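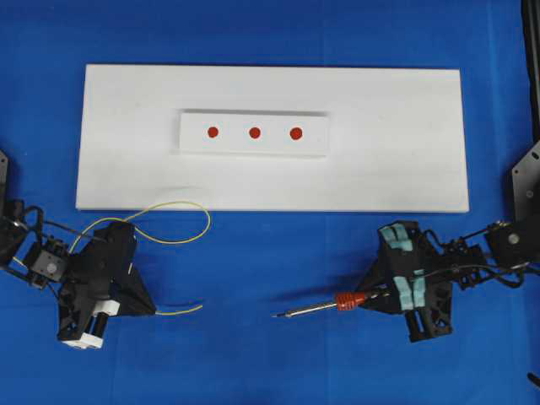
January 2, 2026 - Girnstead bench, soldering task

Good day for the planner! The new approach sampler is finally in, and the two arms now share one clock, so the left side holds its pose while the right side comes in with the iron. Before the holidays each arm had its own timer and the meeting point drifted all over the place. I'm registering everything to the white board with the three red dots in a row, and against the blue cloth the segmentation is almost too easy (one color threshold, no learned model, done). The yellow wire is the fun part. The tail sticking out to the right of the gripper is what the iron has to line up with, and the loop going the other way over the edge of the board kept getting picked as the free end. I now trace from the grip point outward and keep both branches, then score them by direction. Much better.

Sampler settings for the record: 2000 candidates per approach, 200 kept after the collision check, seed 3329. Nearly all of the rejects are wrist poses where the iron's shaft would sweep through the other gripper, so there's an obvious prune to do before the full check. Viola Cattaneo has a version of that in the Penevico branch and I want to steal it. 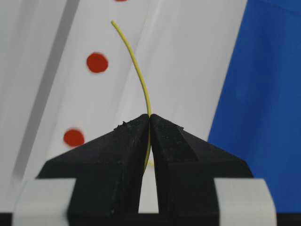
The wrist view goes into the same tracer, only with a tighter crop. What I like is that it gives a bend estimate right at the pinch, and the head view is hopeless at that. Fusing the two is a plain weighted average for now - ugly, but it runs inside the control loop and Pace doesn't complain about late messages any more.

To do:
- move the branch scoring out of the Bikdale node into its own file
- log both estimates, not only the fused one
- dot order flips when the wrist rolls far enough, needs a proper fix
- ask Viola about 2 mm vs. finer for the collision margin

Rerunning the replay set on Monday with the prune in.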